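Grongate craft market moves indoors and doubles its tables

The Grongate makers' market is back, and it has finally found a roof big enough for it! After three seasons of folding tables on the old station forecourt, the market has moved into the former seed warehouse on Bakilana Street, where it will run every month through the end of the year. The first indoor market in February brought in more than 1,000 visitors, a record for an event that began with a handful of neighbors selling jam and knitted hats out of their car trunks.

There are now 82 tables, up from 40 last fall, and every one of them was taken before the new floor plan had even gone up on the website. A waiting list is open for the spring dates. New sellers get first pick of any table that comes free, which seems fair given how long a few of them have been asking.

The warehouse makes a terrific market hall. It has high windows along the north side, a concrete floor that is easy to sweep, and doors wide enough to back a van through. Sellers can unload right beside their tables now, and anyone who remembers carrying crates of pottery across the forecourt in the sleet will know what a difference that makes. There is heating, too. It rattles a bit when it starts up, but it works, and by mid-morning in February people were walking around with their coats over their arms.

Pauline Hebden has been in charge of the market since its second season and spent most of the winter on the move. "I had the floor plan taped to my kitchen wall for weeks," she said. "I kept shifting people around on it. The candle makers wanted to be away from the soap makers, the soap makers wanted to be near the door, and everybody wanted to be next to the coffee." The coffee ended up in the middle.

Jewelry is the section that has grown the most. It used to be one short row at the back, and it now fills the whole east side of the hall, with silver, beads, enamel, polished stone and some really lovely pieces made from old buttons. Several of the sellers are in their first year. Many of them learned at the evening classes in Tatden, where the bench room has been full since the fall, and it was a pleasure to see so much new work in one place.

With more jewelry has come more thought about how to show it. Flat trays are fine for rings, but necklaces and long earrings want to hang, and a table only has so much surface. Tall stands let a seller use the height above it, and they catch the eye from across the aisle. Hebden has asked sellers to keep their displays below shoulder height so that people can still see from one row to the next, and to bring something with a steady base, as the floor does dip in places near the loading doors.

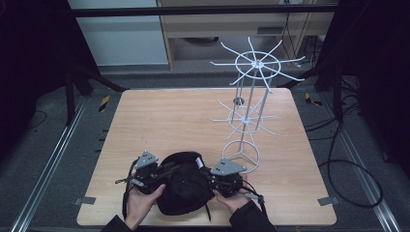 A tiered white wire stand with spoked wheels on a light wood tabletop.

Food has its own corner this year, near the south doors, with benches for sitting down. The February crowd went through the cheese pastries before noon, and the baker has promised a double batch next time. There is also a dumpling stall, a honey stall with five or six kinds to taste, and a couple from Plidora who roast their own nuts in a drum they wheel in on a trailer. The smell reaches the street, and it is probably the best advertising the market has.

Children were well looked after as well. A long table by the stairs was set up for printing with cut potatoes and fabric ink, and by early afternoon there was a line of damp tote bags pegged up on a string. The printing will be back next month with a different set of shapes. Weaving on cardboard looms is planned for the spring, and anyone with leftover yarn is invited to drop it off at the information desk – any color, any thickness, as long as it is clean.

Not everything was perfect on the first day. The line at the main entrance got long around eleven, and the parking lot behind the building filled up early. A second entrance on the canal side will be opened for the next market, and the number 2 bus, which stops right across the road, is a good way to get there from the center of town. There is space for bicycles under the loading canopy. Strollers and wheelchairs can come in on the level through the canal doors, and all the aisles have been kept wide enough to pass.

A few sellers also asked for better lighting along the east wall, where the windows don't reach. Extra lamps are on the way. Until they are up, anyone on that side can bring a clip-on lamp of their own and plug in at the nearest pillar, but please tape down the cord.

Among the newcomers to look out for next time are a bookbinder who makes small notebooks from old maps, a woodturner with a whole table of salad bowls, and two sisters selling patched and re-lined denim jackets. The repair table is returning too, after being a huge hit last season. Bring a broken zipper, a wobbly button or a necklace with a clasp that has given up, and someone will have a go at fixing it while you shop. Repairs are free, with a jar for donations toward thread and findings.

There will be music in the afternoons, starting with the Grongate accordion group, who have been practicing three new tunes and are very keen to play all of them. Musicians who would like a half-hour slot later in the year can leave their names at the desk. The hall has a nice echo to it, so quieter instruments carry surprisingly well.

Doors open at 10 a.m. and close at 4 p.m., and entry is free. Most sellers take cards, but cash is handy for the food corner and the printing table. Dogs on leads are welcome everywhere except by the food. Sellers hoping for a spring table can pick up a form at the information desk or at the Grongate library, and should include two or three photos of their work along with a note of how much space they need.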